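Home demonstrators wanted for the Sperling tidying study
Hordale, starting in October

We are looking for patient, good-natured people to help us with the next round of Sperling, our study of how robots might learn everyday tidying from the way ordinary people do it. You don't need a technical background of any kind, and if you have never touched a robot in your life you will be in very good company!

In our first round, demonstrators at Puncombe gave us 600 short recordings, all made with a hand-held gripper. A policy trained on 400 of them coped nicely with the desks it had met before, but it was a good deal less sure of itself on surfaces it hadn't, particularly crowded ones. So this time we want more variety: more rooms, more tables and (this is where you come in) more pairs of hands, each with its own way of going about things.

A mouse on a marble table, with the gripper open and with it closed:

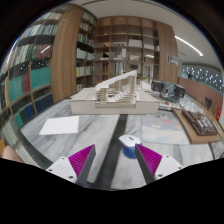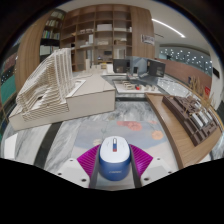
What you would be doing

You would spend two mornings with us, picking up small objects and setting them down again, with plenty of breaks and a decent lunch. Bastian Stöcker will show you how to hold the gripper and will stay close by for as long as you like. We'd ask you to move at your own natural pace, and a fumble or a second try is quite all right, as we keep those recordings too.

Who can take part

Anyone over 18 who can comfortably hold a light tool for ten minutes at a time. Left-handed people are especially welcome, as we had very few last time.

Payment

£225 for both mornings, plus your travel to Hordale.

How to apply

Please write a few lines to Joscha Janssen at the Hostness office, telling us which mornings suit you and whether you are left- or right-handed. Everybody who writes will get a reply.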